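Dec 1, 2018

I finally got the last of the paperwork on the Trunach, the little harbour tug I have been chasing since June. She was built at Irelthorpe as yard number 59, launched without much fuss, and measured at 71 feet and 130 tons. Her first owners were Horobets, who kept her on coal barges for 10 years and then sold her to Nollis.

Alina Pop sent me the sale papers — two sheets, both badly faded. The engine was changed under Nollis, and the wheelhouse was raised at the same refit.

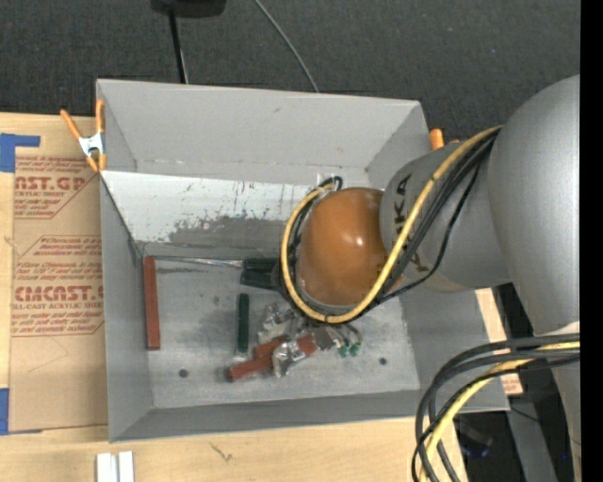

Was she ever renamed? Her name stayed the same under both owners, and it is still Trunach on the final survey.

I am still looking for a photo of her with the old funnel.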